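동아리 소개

안녕하세요, 로봇 동아리 비트홀름(Vitholm)입니다! 저는 올해 소개 글을 맡은 2학년 부원이에요. 작년 글이 너무 딱딱하다는 얘기가 많아서 이번엔 그냥 말하듯이 써 볼게요.

저희는 매주 일요일 오후에 공학관 실습실에서 모입니다. 부원은 19명이고, 기계과가 제일 많지만 식품영양학과랑 국문과 친구도 있어요(국문과 친구가 코드를 제일 깔끔하게 짭니다). 지도는 모린 엘우드(Maureen Ellwood) 선생님이 해 주시는데, 질문하면 답 대신 질문이 돌아오니까 각오하고 오세요 ㅎㅎ

요즘 푹 빠져 있는 건 양팔 로봇으로 통조림을 다루는 '부케머' 프로젝트예요. 두 팔이 같은 물건에 동시에 다가갈 때 서로 부딪히지 않게 맞추는 게 진짜 어렵거든요. 그래서 더 재밌습니다!

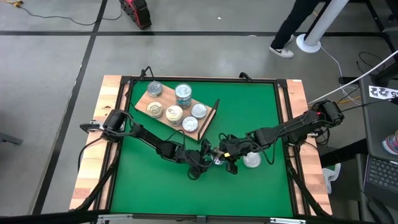

초록 매트 위에서 두 그리퍼가 만난 순간. 왼쪽 위는 캔을 올려 둔 나무 쟁반

1월에는 교내 대회 '브랄트몬트'에도 나갑니다. 제한 시간 60초 안에 캔 10개를 옮기는 종목인데, 지난번 저희 기록은 59초였어요. 심장 떨어지는 줄 알았습니다.

로봇을 한 번도 안 만져 본 분도 괜찮아요. 저도 들어올 때 드라이버 방향부터 헷갈렸어요. 처음 한 달은 선배랑 짝을 지어서 배선 정리, 팔 원점 맞추기, 간단한 파이썬까지 천천히 같이 합니다. 회비는 학기 초에 한 번만 걷고 부품은 동아리 것을 같이 써요.

구경만 하고 싶으면 일요일 오후 2시쯤 실습실 문을 두드려 주세요. 머리가 긴 분은 머리끈 하나 챙겨 오시고요!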